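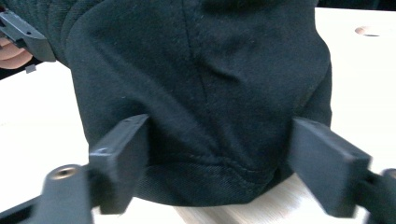 Gillum Mending Drop-Off: questions we get a lot

Read this before you email please, the inbox is a mess in September and most of what people ask is on this page. We fix clothes. Tears, hems, zippers, popped seams, worn elbows, buttons. Black cotton is the most common thing that comes over the counter and it's also the one that shows everything, lint specks, creases, the line of stitching down a center seam, so if you have something like that and want the repair to disappear, say so on the ticket and we'll match thread in daylight. Costs nothing extra, adds a day or so.

Where are you?

Back half of the old Lodhi building, Gillum side. Door is on the parking lot, not the street. If you're standing in the shoe place you went in the wrong door, go out and left.

When are you open?

10 am to 6 pm most days. Closed noon to 12:30 for lunch. If the light is on and the door is locked we're probably on the machine and can't hear you. Knock hard.

Do I need an appointment?

No. Only for fittings (hems on something you're wearing, taking in a waist, that kind of thing). Fittings are after 3 pm. Bring the shoes you plan to wear. People forget the shoes all the time and then the hem is a guess.

Do I have to wash it first?

Yes. Clean and fully dry. We'll turn away anything that isn't. Grit gets in the machine and sweat rots thread, plus we have to handle it all day. Coats and suits can be aired out and brushed if washing them isn't practical. Lint is fine, we roller everything before it goes back anyway. Pet hair, do your best.

How long does it take?

Buttons and small seams, two or three days. Hems, a week. Zippers, a week if we have the zipper, longer if we have to order from Morkura, they ship when they feel like it. Patching and darning, up to two weeks. October is slower because of costumes and December is slower becuase of everything.

Can you rush it?

Sometimes. Ask at the counter, not by email. Rush is half again the normal price. No rush on leather or on anything with a lining.

What does it cost?

Depends what it is. We quote when we see it and the quote is the price, unless we open it up and find something worse, in which case we call first. Wedding and formal jobs start at $200 and go up from there, mostly on account of the layers. A button is cheap. If you bring your own button it's even cheaper.

Can you quote from a photo?

A ballpark. Photo of the whole item, then one up close of the damage, in decent light. Dark fabrics are hard, put it on something pale near a window. Don't use flash. We'll still want to see it in person before we say a final number.

My seam split. Is that a big job?

Usually no. If the thread broke and the cloth is OK, that's the easiest thing we do. If the cloth itself tore away along the stitching then it needs backing, and the seam may come out a little narrower than before. On pants that matter to you, try them on in your head and think about whether you can spare a quarter inch.

Quick test at home: turn it inside out and look at the edge. Clean edge with loose thread hanging, good. Fuzzy edge with holes in a row, less good.

Why is my seam puckering after I washed it?

Thread and fabric shrank different amounts. Happens a lot with cotton cloth sewn in cotton thread, or stretch cloth sewn tight. Try pressing it first. Steam, damp cloth over the top, pull gently along the seam while it's warm. If that doesn't do it we can unpick and resew with a longer stitch. Old puckers sometimes never go all the way flat, and we'll tell you if we think that's the case.

Can you fix hats?

Soft caps yes. Sweatbands, loose seams, a button on top. Stiff brims no. Felt hats no. Straw, absolutely not, we tried.

Do you do sweaters?

Darning yes, hand knits and machine knits both. Moth holes are priced per hole up to six, after that we quote the whole thing. Put it in the freezer in a sealed bag for at least three days before you bring it in. Not optional! If you don't have freezer space tell us and we'll use ours, but it adds to the wait.

Visible or invisible?

Your choice. Invisible costs more and isn't really invisible on knits, just hard to spot. Visible mending in a contrast color is stronger for the money and a lot of people like it now. There's a sample book on the counter. Please don't take the sample book home. Someone did.

What thread do you use?

Gasano polyester for most machine work, cotton for quilts and old linens, silk for a few things. The Gasano chart has a lot of blacks that aren't the same black. Warm, cool, sort of green. Same with navy. So if you do your own repairs and it came out looking wrong, that's likely why. Wind a few inches off the spool and lay the single strand on the cloth, don't judge by the spool. A spool always looks darker.

Can you dye something back to black?

We don't dye. Faded black cotton takes home dye pretty well but the stitching often won't, it's usually polyester and stays whatever color it was. So you may get gray seams on black cloth. Some people don't mind that.

How do I keep black clothes from fading?

Inside out, cold water, short cycle. Hang dry out of the sun. Wash with other dark stuff and keep towels out of the load, towels are where the lint comes from. Skip fabric softener. A splash of white vinegar in the rinse is a thing people swear by, no opinion.

Do you fix leather, shoes, bags?

Leather patches on cloth yes. Leather jackets, lining only. Bags, if it fits under the foot of the machine. Canvas totes are fine. Shoes, go next door.

Do you fix tents, sails, awnings?

Small tents. Nothing with mud on it. Tent poles stay home.

Kids' clothes?

Sure. Knees are a flat price per pair. We iron-on and then stitch around, the iron-on alone comes off in a month. Leave room for growing if you want the hem let down later, say so and we'll fold it up inside and not cut.

What happens if I don't pick up?

We text twice. Then we hold it for 64 days from the second text. Then it goes on the giveaway rack. Yes we know 64 is an odd number, it's how the shelf works out. If you're traveling or sick or whatever just tell us and we'll hold it longer, no problem.

I lost my ticket

Fine. Give us a name and describe the thing. "Black shirt" is not enough, we have a lot of black shirts. Size, label, what was wrong with it.

How many items do you do a year?

Somebody asks this every week for some reason. Last year's ticket book stopped at 1,672, and 1,639 of those got picked up. The rest are the giveaway rack.

Do you take donations of fabric?

Cotton, wool, linen, denim, pieces bigger than a dinner plate. Clean. Zippers and buttons always. No foam, no curtains with the rubber backing, no bags left outside the door overnight, they get rained on and then we have to throw it all out.

Do you teach?

One beginner evening a month, 6:30 pm, sign-up sheet is by the register. You learn buttons, a ladder stitch and a plain hem. Bring something that needs fixing, not your best thing. Machines are not used in the beginner evening. There's a second one on patching if enough people sign up, which in summer they don't.

Is there a guarantee?

If our stitching fails within three months bring it back, we redo it free. Doesn't cover new damage next to the old damage. Very thin cloth will often tear beside a repair, and if we think that's coming we write it on the ticket so theres no argument.

Can you refuse a job?

Yes and we do sometimes. Mostly when the fix would cost more than the clothes and you don't seem attached to them. If you are attached, tell us, we'll do it.

How do I pay?

Card or cash at pickup. Deposit up front for formal jobs and for anything where we have to order parts. No checks.

Parking?

Lodhi lot, the spaces along the fence. Don't use the numbered ones, they tow.

Still stuck?

Call between 10 am and noon. Leave the ticket number if you have one. We don't answer DMs, they go to a phone that lives in a drawer.

Page last updated September. Holiday hours will go up here when we know them.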